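Ticket 366, kitchen cell, sim side. Status: still open, but way happier than this morning!

So the gripper on our Zendwood sim cell started buzzing again after the January update. It goes in for the yellow block by the cutting board, the fingers start to close, and then the whole wrist chatters like crazy (contact force spiking to 252 in the log, when our limit is 214). I blamed the finger pads first and swapped them for the old Grarnora set. No change at all.
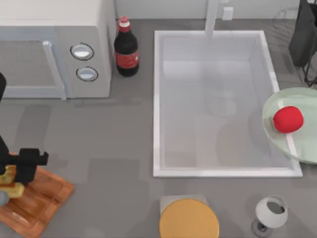
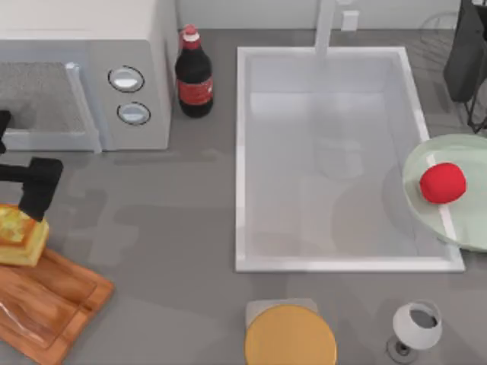
Next I went after the contact settings, and that's where I finally got somewhere. The update had put solver substeps back to default, so I bumped them up to 5 and reran the grasp overnight. Chatter gone! One leftover gripe: the plate with the red fruit sits right over the sink rim, and I suspect that overlap is making its own contact noise, so I'm going to slide it onto open counter and run the whole batch again. If anyone at Grellberg has the old config from before the update, please attach it here. Leaving this open until I've compared the two.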